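4.2 Comparing the two fingertip sets

We went into this part thinking the controller would matter most, and I was wrong about that. Cristian Correa had spent most of October tuning the closing force on the Lashari controller, so we ran that first with the stock tips. Forks were the worst of it. A thin handle gives a parallel gripper very little to hold on to, and a small slip at the neck turns into a big swing out at the tines. So we swapped in the dark textured tips, which we call the Cokura set, left the force alone and ran the whole batch again.
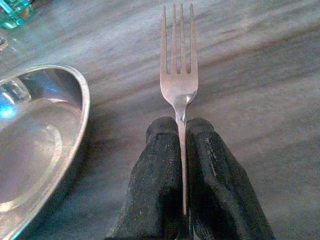
The rerun came to 158 grasps on flatware, and I watched more of them than I'd like to admit. What I cared about was whether the handle stayed lined up with the fingers once it was off the table. I scored that from the wrist camera, and Aino Lindqvist scored the same clips without knowing which tips were on. We disagreed mostly on spoons (the bowl of a spoon throws so many reflections that it's hard to tell a tilt from a highlight). On forks we agreed nearly every time, and the textured tips came out well ahead at the same force.

The wrist view has its own trouble, though. It's great for the last bit of a grasp and pretty bad for deciding where to go next - you lose most of the table as soon as the arm drops. Heikki Lindqvist wanted to do everything from the wrist to keep the setup simple. I wanted the wide view as well, and in the end we logged both, 624 clips in all. The wide camera takes in both arms and the full table, so that's the one we used for picking targets.

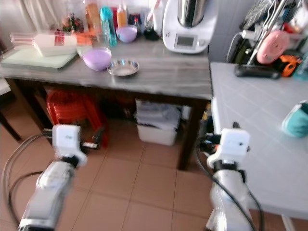 Figure 3. Wide camera view of the kitchen setup, with both arms and the marble-patterned table.

Shiny dishes still fooled the depth estimate in the wide view, and neither set of tips helps with that. Vilho Väisänen suggested taking the target from the wide camera and handing over to the wrist camera for the final approach. We tried that next, with the textured tips left on, and Section 4.3 has the numbers.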